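Vaughn Alcantara
October 12, 2018

A thread about trying to get rid of things, by a man who owns a lot of things.

We're moving in November. The new apartment has one closet. The current one has four, plus a "linen cupboard" that has never held linen. It holds a fondue set and every phone charger made since 2003.

My wife's plan was a spreadsheet. Keep, sell, donate, argue. The last column is the longest. We have been married 12 years and I had no idea she felt that way about the bread machine.

Started with the kitchen because a guy online said to start with the kitchen. That guy has clearly never owned a drawer. I found three melon ballers. I don't care for melon.

Also two can openers that don't open cans. I put both of them back, and I can't explain that to you. Some part of me believes they'll rally.

Mugs deserve their own post. A person needs two mugs. Maybe four, if you have friends who show up without texting. I have mugs from jobs I was fired from.

There's a Devach mug in there. Devach folded before my first paycheck cleared. Great mug, though. Solid handle. More than I can say for their payroll department.

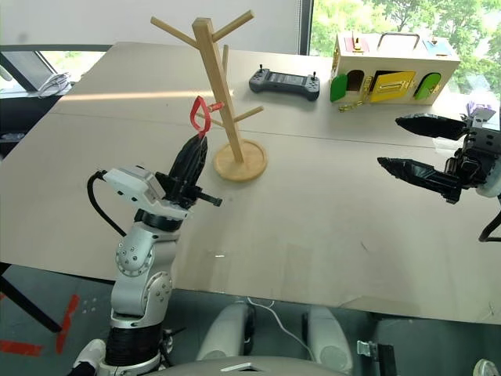 So the rule we agreed on was that you keep a mug if you've used it in the past year. This is a terrible rule. I spent Tuesday drinking coffee out of seven different mugs to protect them. I didn't sleep, but they're safe.

She caught on around the fifth. We have an amended rule now. It has a start date and I wasn't consulted on it.

Next: selling. I listed the bread machine for $20. First reply in under a minute: "is this available." Yes. "Would you take 12." I said 15. He said his cousin has one for free. Then, sir, I think you know where you should be getting your bread machine.

Second buyer wanted me to drive it to Gotuvgate, 95 miles each way. She offered to throw in gas money if I also brought a toaster. I thought about it for longer than I'd like to admit. It's pretty out there this time of year.

The bread machine is still here. It made a loaf last night. Pretty good loaf. It has been moved from "sell" to "argue."

Books. I own a six-volume history of canals. I've read the first one up to the part where they start digging.

The man at Yazdani Used & Rare looked through four boxes, sighed in a way I felt in my knees, and gave me $9 in store credit. I came home with two books. One is about canals.

Donating went better. The thrift store on Sandier took nearly everything, including a lamp I was ashamed of. Went back Thursday to drop off another bag and the lamp was in the window. It looked fantastic. They want $35 for it.

I did not buy the lamp. I'm putting that in writing in case anyone in my household is reading.

Got the moving quote, by the way. $2,000. For that money I could replace most of what's in the truck, and get a nicer can opener while I was at it. The man on the phone had heard that one before. He asked if we had a piano.

We don't have a piano. We do have a piano bench. It's where I keep the sheet music.

Tomorrow is the hall closet. If anyone needs a fondue set, forks included, one fork slightly bent, my messages are open. Pickup only. I'm not driving to Gotuvgate.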